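Water Hardness and Descaling – Frequently Asked Questions
Hollside Water Advice

These answers cover small espresso machines with a removable or lidded reservoir. Plumbed-in machines are covered on the Grerkley commercial page.

Why does water hardness matter for an espresso machine?
Hard water carries dissolved calcium and magnesium. When it is heated, part of the calcium comes out as calcium carbonate and sticks to the hottest surfaces first: the heating element, the thermoblock and the narrow passages after it. Scale slows heat transfer and narrows the flow path.

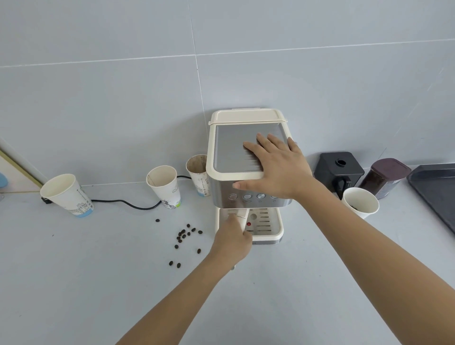

Counter-top machine, and roasted beans in the hand.
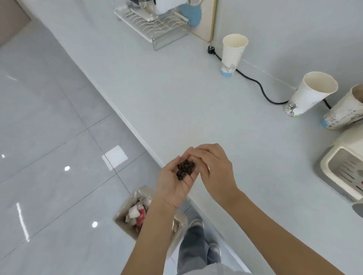 Blair Dalgleish wrote in to object that scale gets blamed for every slow shot, and that a grind set too fine gives the same symptom. The objection is fair. Run water through the group with no coffee in place. If the flow is normal, look at the grind and the dose. If the flow is still weak or uneven, scale is the more likely cause.

How do I find out how hard my water is?
Your supplier should publish a figure for your zone, usually in mg/L as calcium carbonate. Use that number if you draw from the main supply with no softener. If you have a well, a softener or a filter jug, test the water you put in the reservoir. Drop-count kits are more precise than strips. Strips are good enough to choose a descaling interval.

My report says "grains." How do I convert?
Multiply grains per gallon by 17.1 to get mg/L as calcium carbonate. German degrees are multiplied by 17.8. Check which unit your machine's hardness menu expects before entering anything.

What hardness counts as a problem?
Above 400 mg/L we advise against using untreated tap water in any small machine. Descaling alone will not keep up. Parts of the Villanueva zone reach this level in October, when the supply is switched to the deep wells.

How often should I descale?
Follow the manual if it gives an interval tied to hardness. If the machine has a shot counter, read it and write the number down at each descale. Paula Gavrilă's machine in Prilton showed 3,944 shots at its last service and had been descaled on the counter throughout; the technician found a thin film on the element and nothing in the valves. The Prilton supply is soft, so do not copy her interval without checking your own figure.

Citric acid or a commercial descaler?
Both dissolve carbonate scale. Citric acid is cheap, but in hot, concentrated solution it can form calcium citrate, a white solid that is hard to rinse out. Mix it cool. Lactic and sulfamic acid products avoid that problem. Do not use vinegar – it is weak for the purpose, and the smell stays in seals and tubing.

How much rinsing is needed?
Run at least 1,000 mL of fresh water through the machine after the descaling solution, split between the group and the steam wand. Do 2 full reservoirs if yours holds less than that. Wash the reservoir itself by hand before refilling.

Can I use distilled water and skip all this?
Not on its own. Water with almost no minerals can corrode metal parts, and some machines sense the water level by conductivity and will read the tank as empty. Coffee made with it also tastes flat. Blend it with tap water or add a measured mineral mix.

Does a reservoir filter replace descaling?
No. The resin reduces hardness until it is used up, and it wears out faster on hard water. Change it on schedule and keep descaling at a longer interval.

Does cleaning with backflush detergent remove scale?
Detergent removes coffee oils. It has no useful effect on carbonate. Backflush only if the machine has a three-way valve – the manual will say.

Where can I get a sample tested?
Hand in a clean, full bottle at the Hollside counter on Monday before noon. Label it with your zone and whether the water has been softened or filtered.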